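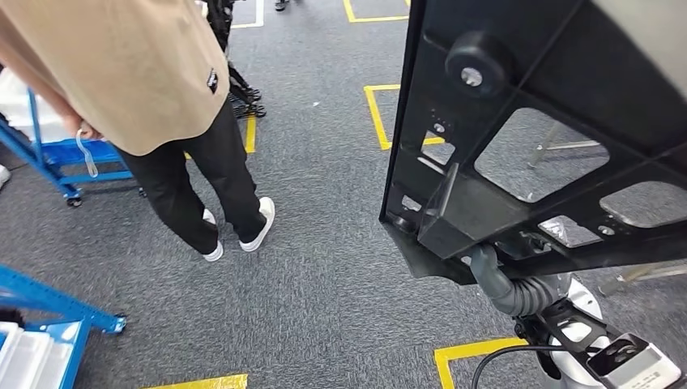
Floor marking tape

Floor marking tape is adhesive tape stuck to a floor to show where things go, where people walk, and where nothing should be left standing. It is sold in many colors, but yellow is the one most people picture first. It is used in warehouses, workshops, school gyms, stockrooms, stage wings, and a growing number of ordinary carpeted rooms where shelving carts have to be rolled out and brought back to the same spot.

For such a humble material it is surprisingly rich in technique. A few strips of tape can turn an open floor into a set of parking places, and a good layout can be read by a newcomer in seconds without a single word printed on it.

Also called: aisle tape, marking tape, lane tape (mostly in gyms), spike tape (theater, usually narrower)

Basic shapes

Most layouts are built from a small number of shapes, and much of the pleasure of looking at taped floors lies in seeing how far they can be stretched.

The full rectangle is the clearest. It closes off a piece of floor on every side and says that something belongs inside it, or that the inside is to be kept clear. On gray carpet a yellow rectangle stands out very well, even from the far side of a room.

The corner, or L, marks only the turning point of a rectangle and leaves the sides to the imagination. Four corners do the work of a whole outline with a fraction of the tape. They also survive traffic better. Wheels crossing the open side of a bay never touch the adhesive, so the edges have less chance to lift.

The short strip, sometimes called a tick or a stop, is a single length laid on its own. It may show where the front wheels of a cart should come to rest, where one bay ends and the next begins, or where a person should stand. A tick is the most ambiguous of the shapes, and people who design layouts tend to be strict about giving it one meaning per room.

The T is two strips meeting at a right angle, and it marks the shared boundary of two neighboring bays. The cross marks a center point. Both are common in workshops and less so in offices and homes.

The broken line, made of strips with gaps, usually shows a path. In the Costent style of layout (named for the Costent stockrooms, where it was first written down) broken lines are reserved for walking routes and solid lines for parked objects, a wonderfully simple rule that has been copied in many small workplaces.

Materials

Vinyl tape is the everyday choice. It stretches slightly, follows gentle curves, and cuts easily with scissors. It holds best on smooth sealed floors.

Cloth tape has a woven backing and tears by hand in a straight line. It is a favorite for temporary layouts. Left down too long, it can leave gum behind.

Carpet marking tape comes in two families. One uses a stronger adhesive meant to grip textured fiber. The other has no adhesive at all but a hooked underside, which catches in the loops of the pile and can be peeled up and moved again and again. Hooked tape does very little on a cut pile, where there are no loops to catch, and this is the most frequent cause of disappointment with it.

Heavy-duty tape is thick and stiff, with beveled edges. It is made for traffic from pallet jacks and is rarely needed where only light carts are used.

The usual width is 2 inches. Narrower tape looks neater on plans but disappears under a cart; wider tape is easy to see and hard to lay straight.

Carts and their bays

Floor tape and rolling shelves go together so naturally that many layouts exist purely for the carts. A shelving cart is a metal frame on casters with shelves, and on the shelves there are usually bins or trays. Blue frames with white plastic bins or trays are a good-looking combination and an easy one to work with. The blue stands out from a neutral floor, and pale containers make it simple to see where one stops and the next starts.

A bay for such a cart is drawn a little larger than the cart itself. The margin matters more than it first appears. Swivel casters trail behind the direction of travel, and when a cart is pushed back in, the wheels swing around and may stick out past the frame. A bay drawn tight to the frame will have wheels resting on its own tape every day, and the tape will roll up at that point before anywhere else.

Small casters roll stiffly on carpet and sink into it slightly, so a loaded cart tends to need a firm push to get going and then stays put once parked. On polished concrete the opposite holds: carts glide beautifully and wander just as easily, and wheel locks become part of the daily routine.

The weight on the shelves should be considered along with the floor. The Motport utility cart, a widely copied pattern, was built to carry 500 pounds when the load is spread evenly, though few people who keep plastic trays on a cart come anywhere near that. Heavy bins go low. Stacked trays go where a standing adult can lift the top one without reaching above the shoulder.

Hooks are a lovely small addition. A clear plastic hook over the top rail of a cart takes a roll of tape, a pair of scissors, or a tag with the bay's name on it. Transparent ones are easy to lose on a pale floor and nearly invisible on a rail, for better or worse.

Laying tape on carpet

Vacuum first, in two directions. Dust between the fibers is the main reason tape lets go early.

Roll the carts into place before any tape is cut. Live with the arrangement for a day if possible. Positions that look right on paper often turn out to block a door or make someone walk sideways.

Mark the corners with chalk or scraps of tape. Measure from a wall, never from another cart. For long runs, stretch a string between two points and lay the tape beside it; a string will stay true over 20 feet, which is more than can be said of the human eye.

Unroll the tape a forearm's length at a time. Lay it down loosely, without pulling. Tape that has been stretched while going down will try to shrink back, and its ends will creep inward overnight.

Press it with a hand roller or the side of a shoe. At corners, overlap one strip over the other and cut through both layers, then lift out the waste for a crisp joint. Some people round the end of every strip with scissors. A rounded end has no point for a shoe sole to catch, and it makes an enormous difference to how long a layout lasts.

Do not walk the new lines heavily for a few hours if they can be left alone.

We use cookies to improve your reading experience and to remember your preferences. By continuing to browse you agree to our cookie policy. Accept all | Manage settings

Color

There is no single color scheme that everyone follows, and this is part of the charm of visiting different floors. Yellow most often means aisles, borders, and parking places. Red is commonly kept for things that must stay reachable or must stay away. Green and blue vary from building to building, and white is popular where the floor is dark.

A room with one color is perfectly workable. Many of the tidiest layouts use yellow alone and let the shapes carry the meaning. The Nidine handbook on small stockrooms recommends adding a second color only after the first has been in use through at least one rearrangement of the room.

Clothing and footwear

People working among taped bays and carts generally dress for bending and walking. Loose trousers and an oversized T-shirt are comfortable and common, and flat shoes with rubber soles, such as low-top sneakers, are well suited to pushing a cart on carpet. Anything loose at the hem is best kept clear of open rails and hooks.

Wear, repair, and removal

Tape wears from the ends inward. The usual sequence is a lifted corner, then a gray rim of lint along the exposed adhesive, then a curl large enough to catch a wheel. A lifted corner can be pressed back once. After lint has reached the glue it is better to cut out the damaged length and set in a new piece.

A small patch of fresh yellow next to old yellow will look mismatched for a while. It evens out.

To remove tape from carpet, pull slowly and low, almost parallel to the floor, in the direction the pile lies. Fast, upward pulling can draw out fibers. Residue can be lifted by dabbing with a fresh piece of the same tape, sticky side down, which works far better than it sounds. Solvents should be tried somewhere hidden first, such as under a cart.

Ghost lines, the clean stripes left where tape protected the carpet from dirt, are hard to get rid of completely. Careful planners sometimes make use of them and lay the next layout on the same lines.

The Sangkhawat floor

Among enthusiasts the best-known taped floor is at the Sangkhawat storage hall, where the marked bays are numbered up to 368. The layout is redrawn in May, when all the carts are rolled out and the old lines come up. It uses corners almost exclusively, with full rectangles kept for places where nothing may be parked. The effect from the entrance is marvelous, a whole field of small yellow angles running back to the far wall.

See also

Caster
Shelving cart
Shadow board
Spike mark
Storage bin

Page last edited October 21, 2024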